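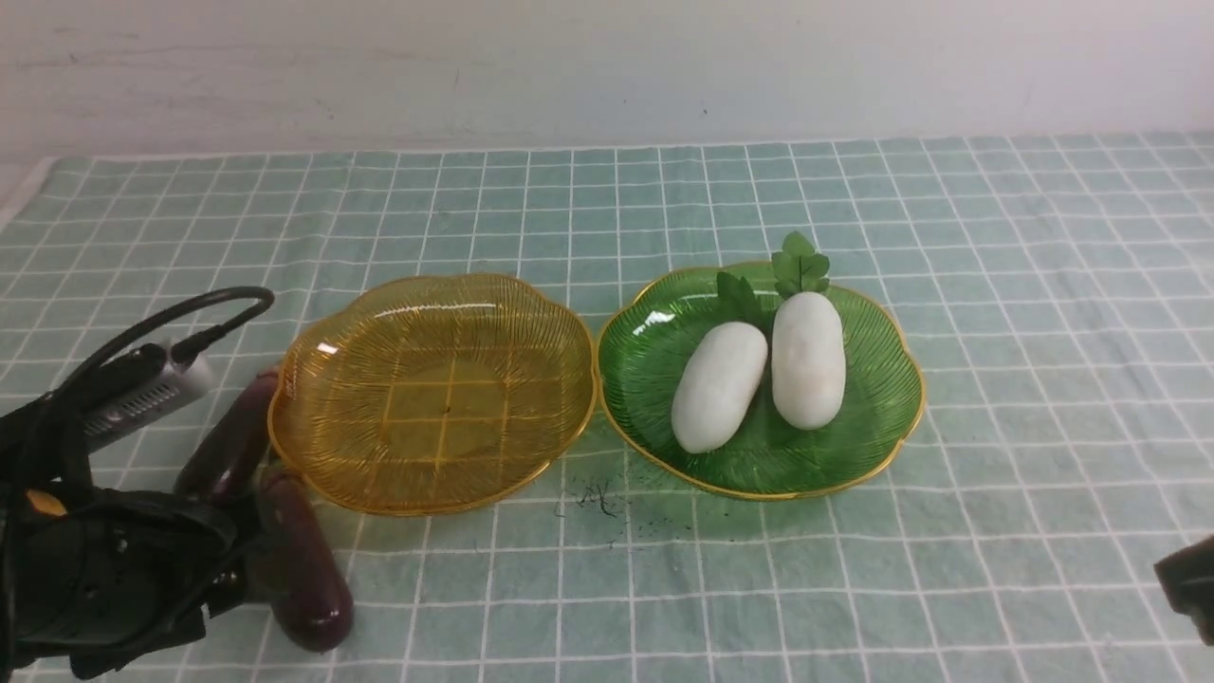 Selina Camenzind would like it known that she did not get into robotics for the vegetables.

"I wrote my thesis on contact forces," she says. "It had a lot of integrals in it. My mother has it on a shelf. Now she asks what I do all day and I tell her I put eggplants in a dish, and she says, still?"

Still. Camenzind and her colleague Tarun Nishad have spent the better part of a year at a table covered in mint-green squares, teaching a robot to sort toy produce into two scalloped dishes, one amber and one green. The result is a method they call Jedard, and the short version is that it makes robots learn faster by paying closer attention to the moments when a person would have hesitated.

The long version takes most of an afternoon and two pots of tea. Nishad pours.

"When you teach a robot by demonstration, you drive the arms yourself and it records everything," he says. "Then it learns to copy you. The trouble is that most of what you do is boring. You move across the table. You move back. The part that matters is maybe a second long, right before the fingers close, and the learning treats that second the same as all the others."

Their fix was to look for slowing down. People driving a robot arm get slower just before the hard part, usually without noticing. Jedard measures that drop in speed and gives those stretches more weight in training. Nobody has to label anything. The operator's own nerves do the labeling.

"We call it the flinch," says Camenzind. "In the paper it's called something longer."

The paper calls it operator deceleration as an implicit salience signal. She does not look proud of this.

I ask why eggplants. There is a pause in which I get the impression that this has come up before.

"They're slippery and they're fat at one end," says Nishad. "If you grab the fat end, fine. If you grab the thin end, the whole thing swings. And when you have two lying against each other, you pick one and the other one rolls. It's a really good problem! I know how it sounds."

The white ones, which I take for radishes and Nishad insists on calling winter melons, are difficult for another reason. They come with leaves. A gripper that goes for the leaves will sometimes lift the thing and sometimes just lift the leaves, and for several weeks in spring the robot had a strong preference for leaves.

"It had learned that from me," says Camenzind. "I was picking them up by the top because it was quicker for me. Ambros went through my recordings and sent me a list. A list! With times."

Ambros Eberhard, who runs the group, is in and out of the room while we talk. He is a tall man with the manner of somebody looking for a stapler. I ask him about the list.

"It was a short list," he says, and leaves again.

The numbers are where the three of them cheer up. With ordinary training, the robot needed 146 demonstrations before it could clear the table reliably, which in this lab means five clean runs in a row with the objects thrown down wherever they land. With Jedard it got there on 38. The comparison was repeated with 4 different operators, partly to answer a reviewer who suspected that Camenzind simply flinches better than most people.

Did she?

"Tarun flinches best," she says. "He's a nervous driver. In the car, too."

Nishad lets this stand. The steadiest of the four was Uthai Mahawong, a visiting student who had come over from a group that works on surgical tools, and his data turned out to be the least useful. He moved at the same smooth speed the whole way through. There was almost nothing for the method to hold on to, and the gain in his case nearly vanished. The paper gives this a paragraph. Mahawong, I am told, has taken it as a compliment.

It is also the best argument against the whole idea, and Tien-fu Hsu has been making it for months. Hsu works down the hall on a competing approach and was invited to join us on the understanding that he would be rude.

"You have a method that works better the worse the teacher is," he says, taking the last of the tea. "What happens when people get good at this? Everybody gets good at it. You do it for a month and you stop slowing down."

Camenzind says that's fair. She says they checked, and that after a month her own slowdowns were shorter but still in the same places. Hsu says one person is one person. She says it was two. This has the rhythm of a conversation that has been held in many corridors.

What neither of them disputes is that the flinch shows up in odd spots. The operators slowed before a grasp, as expected, but they also slowed over the rims of the dishes, even when the gripper was well clear of them. Nishad thinks it's a leftover from real life, where you don't bang a dish. The robot picked up the habit along with everything else, and now eases over an edge it could pass at full speed. It costs up to a second a trip.

"We could take it out," he says. "Ambros wants it taken out."

"It's wasted time," says Eberhard, who has come back.

"It looks polite," says Nishad.

The next round of work moves to a bench at Widmer, the partner that pays for part of the project and would like to see something with a hinge on it. Camenzind has a box of hinged things under her desk already and is not in a hurry to open it. There is talk of soft packaging after that. Hsu offers his view on soft packaging, and it takes a while.

I ask the two of them what they would do differently if they started over. Nishad says he would record the operators' voices as well, as he is fairly sure that people hold their breath at the same moments they slow down. Camenzind says she would have chosen a plainer tablecloth. The grid came in handy for the robot's cameras early on, when it gave them straight lines to check against, but she now sees it when she closes her eyes.

"And fewer leaves," she says. "Put that in. If anybody wants to repeat this, start with the eggplants and work up to leaves."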